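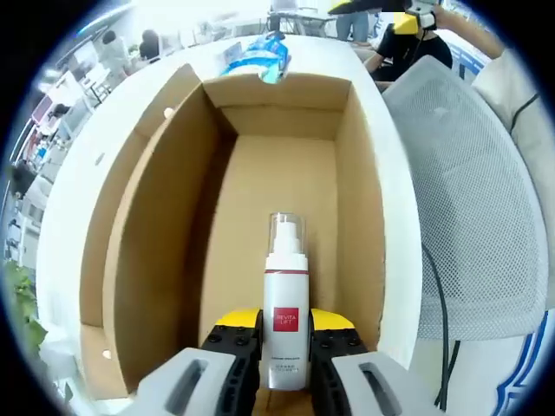

Zulkifli Gunawan objected, on reading a draft of this section, that the pump is the only part of a cosmetic package that anyone is sorry to throw away, and that a study of leftover product which treats the pump as a mere obstacle has picked the wrong villain. We have kept his objection in mind, and in one place we have given in to it.

Figure 3. A pump bottle with a clear overcap, in a cardboard box.

4.2 Leftover product and the end-of-life ritual

By "leftover" we mean whatever stays in the package after its owner has declared it empty. The declaration is a social act as much as a physical one. In our diaries, people called a bottle "done," "basically done," "done but I'm keeping it," and, in one case, "dead to me," and these terms did not line up with the weight of what was still inside. A bottle that was "basically done" could go on being basically done through a change of season.

We asked 31 households to keep a diary of every lotion, serum, and cream they finished, and to hand over the packages unwashed. The second request was harder to get across than the first. Several participants rinsed their bottles out of courtesy, and one returned a jar so clean that it had evidently been through the dishwasher. These were dropped from the weighing but kept in the interviews, where their owners had a good deal to say about standards.

The remaining packages fell into 3 types: open jars, squeeze tubes, and pumps. Jars held the least leftover product, for the plain reason that a finger is an excellent tool and comes free. Tubes came next, with wide differences between people who roll from the bottom and people who are married to them. Pumps held the most. The dip tube stops short of the floor of the bottle, the product clings to the walls, and the owner, who cannot see any of this through an opaque body, takes the first mouthful of air as a final answer.

What owners do after that first mouthful of air is the real subject of this section. We sorted the responses into a sequence, which most people followed in the same order without having been taught it. First comes faster pumping, as though the bottle had simply failed to hear. Next the bottle is stood on its head, usually against a wall or a toothbrush cup, where it falls over during the night. Next the pump is unscrewed and the dip tube wiped against the back of the hand. A small group went on to add water, which extended the life of the product and ended any claim it had to being the product. Only two households reached the scissors.

Price played a smaller part than we had expected. We had assumed that people would fight harder for the expensive bottles, and for tubes they did. For pumps the effect faded, and the interviews suggest why. An expensive pump bottle is often a rigid one, sealed at the collar, and it offers no way in. One participant described feeling "locked out of my own face." Cheaper bottles unscrewed easily and were treated with a thoroughness their contents did not always deserve.

It is here that we give in to Gunawan. When we asked participants what they had kept, as opposed to what they had scraped, the pumps came out well ahead. They were saved in drawers for use on some future bottle, although threads differ from maker to maker and the future bottle rarely fits. The Grallen and Yeoh neighborhoods, which otherwise behaved quite differently, were alike in this. Drawers of orphaned pumps turned up in both, and their owners spoke of them with some warmth. We coded these as "retained parts." A more candid label was voted down.

Two limits should be noted. The diaries were kept over the winter, from November on, when thick creams flow badly and tempers are short, and a summer round might show less leftover product and fewer remarks about manufacturers. The weighing was also done after the packages had traveled to us, some of them upside down, so that part of the product had moved into the pump head or, in one unlucky shipment, into the other packages.

We do not recommend a longer dip tube. Earlier packaging work has already recommended it, repeatedly, and the tubes have stayed as they are. A clear window down the side of the bottle would at least tell the owner how much is being given up. Whether owners want to be told is taken up in Section 4.3, where the answers are less flattering to everyone, including the authors, whose own bathroom shelves were weighed as a pilot.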